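Homelessness and Outreach > Practical help

Man sleeping by our bus stop, what is useful to give?

Posted by Farnska

There is a man who has been sleeping in the doorway next to the bus stop I use for work. He has been there since November. I say good morning and he says it back, and a few times I have given him coins. My daughter is eight and she has started asking why we don't bring him home with us, and I haven't got a good answer for her.

Our church has a hardship fund and the people who run it said I could ask for up to £100 to help him, but they would want to know what it was spent on. I don't want to hand over a bag of things he can't carry or doesn't want. I also don't want to give him a talk about God at seven in the morning when he has barely woken up, although one or two people at church think I should at least leave a leaflet.

So what is useful? Is it food, clothes, money, something else? And is it all right to bring my daughter with me? We live in Hollis if that makes any difference to what's available.

Posted by Stulatia

Socks. Also gloves. Don't give tins unless they have a ring pull. Hope this helps.

Posted by Helmi Riihimäki

I helped on an evening soup run for several years and I was without a home myself for 31 weeks before that, so I can tell you what I found, though he may be different.

Ask him first. It sounds too simple but very few people did it with me. I was given four sleeping bags in one month and had nowhere to put them, and what I wanted was a phone charger and somewhere to plug it in. Tell him your name, ask his, and then say, "I'm going into the shop, can I get you anything?" If he says no, leave it at that and say good morning the next day as usual.

Things that are nearly always wanted: socks, a decent toothbrush, wet wipes, plasters, a bus pass or day ticket, soft fruit (a lot of people have bad teeth, so apples are not much good), and a hot drink. Ask how he takes it. I don't like sugar and drank a great many sugary teas to be polite.

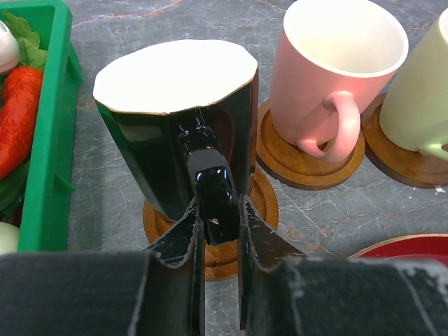

Hollis, 2024-06-03

Adding to my answer after reading it again, as I left out the money and your daughter.

On the £100, I would not spend it all at once. Ask the fund if they will let you draw it in small amounts and keep the receipts. Something may come up that costs a bit more, such as a copy of his birth certificate. Without any ID he will struggle to open a bank account or get on a housing list, and that held me up longer than anything else. Our soup run kept a list of what we paid for, and in one year it came to £1,768, most of it on documents and fares. Food was mainly donated.

Giving coins is up to you. I was always glad of them. If you would sooner not, say hello anyway.

Do bring your daughter, but stay with her, keep it short, and go in daylight. Let her hand over the drink or the fruit if she wants to and if he seems comfortable with it. A girl used to stop with her grandad and tell me what she had done at school. I still remember that her hamster was ill. As for why he can't come home with you, I would tell her that you can't do everything for him, but you can do this part, and other people have to do their parts as well.

About the leaflet – I am a believer and I would still leave it out unless he asks. If he wants to know why you stop, he will ask you, and then you can tell him.

Also ring the council and tell them where he sleeps. They should have an outreach worker who can go and see him. Check with him first if you can, as some people have had bad experiences and would want to know who is coming.

Posted by Irnura

I agree with most of that but would be careful about cash. My brother was on the streets and money did him no good at all. Vouchers for a café are better in my opinion. The 183 bus goes past a day centre where he can get a shower and do washing, at least it did when my brother went. Ring before you send him there in case the hours have changed.

Posted by Farnska

Thank you all. I asked him this morning and he would like size ten socks and a paperback, any western. My daughter is looking through her grandad's shelf now.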